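제14장 셀 안의 규칙: 표준, 점검표, 그리고 케이블 타이

이 장에서 다루는 내용
위험성 평가를 종이 위에서 끝내지 않는 방법
협동 작업 구역과 로봇 전용 구역의 경계 긋기
케이블 처리와 임시 고정구의 관리
변경 기록과 인수인계
핵심 용어: 위험원, 잔류 위험, 보호 정지, 교시, 임시 고정구, 변경 관리

앞 장까지 우리는 로봇을 움직이는 법을 배웠다. 역기구학을 풀었고, 특이점 근처에서 관절이 갑자기 바빠지는 까닭도 알았으며, 그리퍼의 파지력을 계산하다가 단위를 한 번쯤 틀려 보았을 것이다. 이제부터는 로봇을 움직이지 않는 법을 배운다. 학생들의 반응이 뜨거운 장은 아니다. 저자들도 알고 있으며, 그래서 시험에는 꼭 낸다.

규칙을 다루는 장은 대개 사고 사진으로 시작한다. 독자를 겁주는 데는 효과가 있지만 부작용도 있다. 큰 사고만 머릿속에 남고, 그 앞에 쌓였던 작은 일들은 빠져나간다. 작은 일들이란 이런 것이다. 클램프 하나를 '오늘만' 물려 놓았다. 비상 정지 버튼 앞에 의자를 두었다. 도면에 없는 테이프를 붙였다. 티칭 펜던트의 속도 제한을 올렸다가 내리는 것을 잊었다. 하나하나는 보고서에 쓰기도 민망한 일이라 실제로 보고서에 쓰이지 않는다.

부품 분류 설비를 만드는 아우어(Auer)의 안전 담당자 코리나 슈바이거(Corina Schwaiger)는 신입 사원 교육에서 빈 종이를 한 장씩 나눠 주고 셀을 보면서 '임시'인 것을 모두 적게 한다. 처음 해 보는 사람들은 금방 끝났다며 종이를 낸다. 그러면 슈바이거는 종이를 돌려주고 다시 보라고 한다. 두 번째로 제출하는 종이는 언제나 뒷면까지 차 있다. 같은 실습을 셀의 설계자에게 시키면 종이가 비어 있는 채로 돌아오는 일이 많다. 설계자의 눈에는 모두 설계의 일부이기 때문이다.

표준은 무엇을 해 주는가

산업용 로봇의 안전을 다루는 국제 표준으로는 ISO 10218이 있고, 기계류 전반의 위험성 평가와 위험 감소에는 ISO 12100이 쓰인다. 두 문서 모두 재미로 읽을 글은 못 되지만, 구성만큼은 이 책보다 정연하다. 위험 감소의 순서부터 보자. 먼저 설계로 위험을 없애거나 줄인다. 그것으로 모자라면 방호 장치와 보완 조치를 더한다. 그래도 남는 위험은 사용자에게 알린다.

현장에서는 이 순서가 자주 뒤집힌다. 경고 스티커는 싸고 당일 배송이 된다. 광 커튼은 비싸고 납기가 길다. 설계 변경은 회의를 불러온다. 그 결과 스티커로 뒤덮인 셀이 탄생한다. 보부다우(Vovudau) 공장의 어느 포장 라인에서는 감사 때 경고 표지가 한 셀에서 15장 나왔는데, 그중 한 장은 다른 표지를 가리지 말라는 표지였다. 그 표지도 다른 표지를 가리고 있었다.

표준이 해 주지 않는 일도 적어 두자. 표준은 여러분의 셀을 본 적이 없다. 바닥이 카펫인지 콘크리트인지, 통이 작업대에 볼트로 고정되었는지 클램프에 물려 있는지, 옆 팀이 점심시간에 지름길로 지나다니는지 모른다. 이것을 알아내어 문서에 적는 사람이 통합자이며, 이 장을 읽는 독자의 상당수는 몇 년 안에 그 사람이 된다. 미리 위로의 말을 전한다.

연구용 셀이라는 회색 지대

양산 라인의 규칙은 비교적 분명하다. 같은 동작을 매일 반복하고, 바꾸려면 서명이 필요하다. 연구실의 셀은 사정이 다르다. 어제는 상자를 집었고 오늘은 솔을 집으며 내일은 무엇을 집을지 지도 교수도 모른다. 물체가 바뀌면 손끝이 바뀌고, 손끝이 바뀌면 배선이 바뀌며, 배선이 바뀌면 누군가 케이블 타이를 찾으러 간다.

이런 셀에서는 위험성 평가를 한 번 하고 서랍에 넣어 두는 방식이 통하지 않는다. 그렇다고 물체를 바꿀 때마다 전체 평가를 새로 하라고 요구하면 사람들은 아예 하지 않는다. 에베레 티자니(Ebere Tijani)가 비트포트(Bitport) 실험실에 도입한 방식은 그 중간쯤에 있다. 변경을 세 등급으로 나눈다.

가 등급: 작업 대상물만 바뀐 경우. 기존 대상물과 무게, 날카로움, 파손 가능성을 비교하여 한 줄로 기록한다.
나 등급: 그리퍼, 통, 고정구, 배선 가운데 하나라도 바뀐 경우. 해당 부분을 다시 평가하고, 감속 상태에서 전체 경로를 확인한다.
다 등급: 로봇의 속도, 작업 범위, 방호 구역이 바뀐 경우. 셀 전체를 다시 평가하고 두 사람이 서명한다.

도입 첫 달에는 모든 변경이 가 등급으로 접수되었다. 그리퍼를 통째로 교체한 건도 가 등급이었는데, 신청서에는 '집는 물건이 달라져서'라고 쓰여 있었다. 티자니는 이후 등급을 신청자가 정하지 못하게 했다. 지금은 다음 근무자가 정한다. 남의 일에 관해서라면 사람들은 매우 엄격해진다.

숫자는 어디에서 오는가

점검 주기를 묻는 학생이 많다. 일반적인 답은 제조사의 설명서를 따르라는 것이고, 이 답은 옳다. 다만 설명서가 다루는 것은 로봇 본체까지이고, 사용자가 덧붙인 외부 배선과 고정구는 사용자의 몫이다. 이 책의 실습에서는 다음 값을 쓴다. 실습용 규칙이므로 현장에 그대로 옮겨 적지 말 것.

외부 케이블의 육안 점검: 가동 80시간마다
임시 고정구의 조임 확인: 가동 시작 전마다
임시 고정구의 최대 사용 기간: 14일, 연장은 1회
파지 시험 후 손끝 체결부 확인: 파지 100회마다

14일이라는 값에 무슨 공학적 근거가 있느냐고 물을 수 있다. 없다. 초판 집필 당시 티모 클라인슈미트(Timo Kleinschmidt)가 한 달을, 미로슬라바 흐루비(Miroslava Hrubý)가 하루를 주장했고, 값은 저녁 식사 자리에서 정해졌다. 중요한 것은 기한이 있다는 사실과 기한을 적은 꼬리표가 고정구에 붙어 있다는 사실이다. 기한이 없는 임시는 사전에서 다른 낱말로 부른다.

사례: 플래드비의 점검표

2020년 1월, 플래드비(Fladby) 시험장에서 점검표의 전수 조사가 이루어졌다. 사고가 나서 한 조사는 아니다. 새로 온 책임자 쉬크란 아크욜(Şükran Akyol)이 지난 점검표를 읽다가 필체가 너무 고르다는 데 주목했다. 모든 항목의 체크 표시가 같은 각도로 기울어 있었고, 마지막 항목의 표시가 칸을 조금 벗어난 모양까지 같았다. 누군가 12월에 작성한 한 장을 복사해 쓰고 있었던 것이다.

담당자의 해명은 솔직했다. 항목이 너무 많고, 결과는 늘 같았다고 했다. 아크욜은 점검표를 줄이면서 두 가지를 고쳤다. 첫째, '이상 없음' 칸을 없애고 관찰한 내용을 쓰게 했다. '케이블 양호'라고 쓰면 반려되고, '손목 옆 고리가 통의 벽에 닿지 않음'이라고 쓰면 통과된다. 둘째, 점검 순서를 근무조마다 다르게 했다. 항의가 들어왔고, 항의문은 복사본이 아니었다.

이 사례는 이 장 끝의 토론 과제에서 다시 다룬다. 읽으면서 여러분의 실습실 점검표가 떠올랐다면 잠시 책을 덮고 보고 와도 좋다. 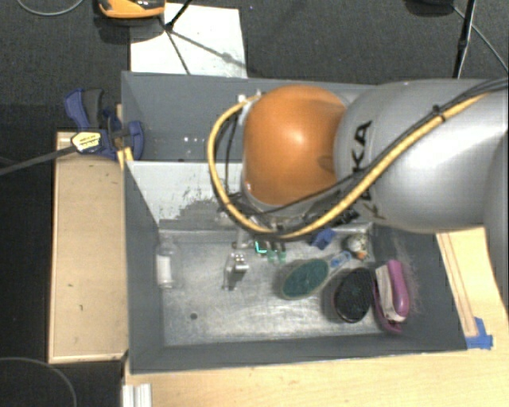 14.1 손목에서 통까지: 외부 배선과 임시 고정구

노란 케이블처럼 손목 옆에서 넓은 고리를 그리는 외부 배선은 여유 길이가 늘 논쟁거리가 된다. 짧으면 손목이 돌 때 당겨지고, 길면 통의 벽이나 안에 놓인 물체에 걸린다. 그리퍼가 통 안으로 내려간 자세에서 여유를 확인하고, 이어서 작업에 쓰는 손목 회전의 양 끝에서도 확인한다. 편한 자세에서만 본 여유는 점검으로 치지 않는다.

검은 케이블 타이는 가는 전선과 굵은 케이블을 한데 묶을 때 편리하다. 그러나 굽힘 반경이 다른 선을 한 묶음으로 만들면 조건이 가장 까다로운 선을 따라야 한다. 묶은 자리를 점검표에 적고, 고리가 시작되는 지점의 피복을 손으로 만져 본다. 이 작업은 로봇의 구동 전원을 차단하고 다시 켜지지 않게 조치한 뒤에 한다.

통의 테두리를 문 파란 바 클램프는 위의 기준에 따르면 임시 고정구로 다룬다. 작업 경로를 검토할 때에는 클램프의 손잡이와 긴 막대까지 장애물 모델에 넣는다. 통만 모델링하고 클램프를 빠뜨리는 실수는 해마다 실습 보고서에서 발견되며, 대개 '원인 불명의 접촉'이라는 제목이 붙어 있다. 조 밑에 나뭇조각을 댄다면 그 조각도 고정구의 일부로 보고 함께 기록한다. 테두리를 보호하려고 댄 조각이 빠지면 조임도 함께 풀린다.

솔처럼 손잡이가 길고 머리가 둥근 물체는 집는 위치에 따라 매달리는 자세가 달라진다. 통의 벽 가까이에 여러 개가 나란히 놓였을 때에는 손끝이 벽과 물체 사이로 들어갈 틈부터 확인하고, 감속 상태로 접근 경로를 한 번 실행한다. 손끝이 통의 바닥에 닿을 수 있는 높이라면 하강 한계를 소프트웨어에 설정하고 그 값을 변경 기록에 남긴다. 값을 적을 때에는 어느 좌표계에서 잰 것인지도 쓴다. 클라인슈미트가 초판의 이 대목에서 좌표계를 빠뜨렸고, 정오표는 지금도 출판사에서 받을 수 있다.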